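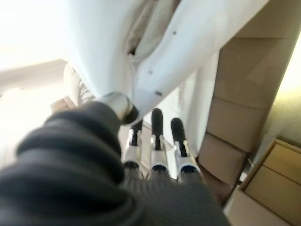 Manzano, December

Household Economics, Unit 7: Do we really save time at home?
Notes by Ruth Villanueva

Start with the claim you have all heard: machines in the home gave people their evenings back. It appears in the course reader twice, both times without a source. Before we accept it, ask what was measured.

Most of the evidence comes from time diaries. A person writes down what they did, in blocks, for a day or a week. Diaries are better than asking "how many hours do you spend on housework?" but they have trouble with two jobs done at once. If you cook while watching a child, which one goes in the box? Different surveys settle this differently, and then people compare the totals anyway.

Second problem: standards move. A shirt that used to be worn three times gets worn once. The wash is easier, there are more washes, and the hours hardly change. I find this argument convincing for laundry and weak for dishes. Be ready to say why.

Third, look at who is in the sample. The Cudville study, which we read in part, used 121 households, all of them married couples who owned their homes. The authors write "families" throughout. Renters, people living alone and anyone with a lodger are missing.

In-ho Ma asked last time whether paid help should count as time saved. The reader says yes. I would say the hours went to somebody else, and a household account that drops them is incomplete.

For next class: read chapter 2, skip the box on Matirwood, and keep your own diary for one full day. Write 700 words on what your diary leaves out. Ayten Erdem has the blank forms.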